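Filed under: Lab Notebook / Manipulation / Hand-Guided Demonstration

Wednesday, April 3, 2024

Project Kongkaew, desk-clearing task set. Entry by Nuanchan Wongsuwan.

Task for the session: move the computer mouse onto the mouse pad, demonstrated by hand with the gripper tool. The written procedure from January applies, with two changes. The operator now pauses before closing the fingers, and the approach follows the long axis of the mouse where the desk permits. Both changes were requested after the Aten policy learned to close while still traveling.

Session target is 500 demonstrations for this object. Running total for the task set before the session was 1014. Other articles on the desk are to remain in place as background and are not to be rearranged between takes.

The point requiring most care is centering. On a smooth, rounded shell the first finger to make contact pushes the object toward the other, and the recorded path then contains a correction the operator did not intend to teach. Operators should align at the pause and only then close.

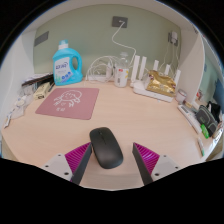 Paweena Kaewkla disagrees with discarding every take in which one finger touches first. Her view is that the arm will meet the same condition on its own, and that a policy trained only on clean closures will have no example of recovery. She asks that such takes be kept under a separate label and that the decision be made at training time – the storage cost is small.

The request is accepted for this object. Takes with early contact will be labeled "contact-first" and kept. Takes in which the mouse is dropped, or in which the operator's wrist turns after lift, will still be removed.

Naming follows the Fellura convention: task, object, operator initials, take number. Please do not add free text to the name. Notes belong in the session sheet.

Open items:

Tracking check on the Navis build to be repeated before the next operator begins.

Closing speed varies between operators. Paweena to propose a limit.

Release height above the pad is not defined in the procedure – to be settled before the set is closed.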